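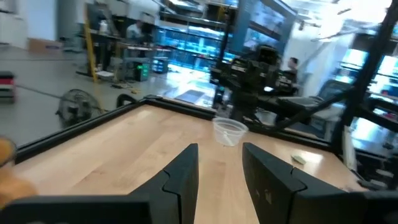 Gönül had written in that 7 pm is too late for anyone with kids, and could the Pinholm reading group please go back to 6. Read out by Armelle, talked over for a bit. Agreed, from April on.

Apologies: Benoît.

Last minutes: ok, one fix, Heiðrún was there and got left off.

Library books. Two still out from the Saltska loan, Fabrice to chase. They want them back before we can borrow again. Fabrice says he's emailed alredy, will phone.

Money: 100 in the tin. Heiðrún wants some of it for large print copies. No objections, Armelle to get prices.

Next book: Benoît's pick held over untill he's back. Short stories in the meantime, Gönül to choose two.

AOB: door code has changed, ask Armelle.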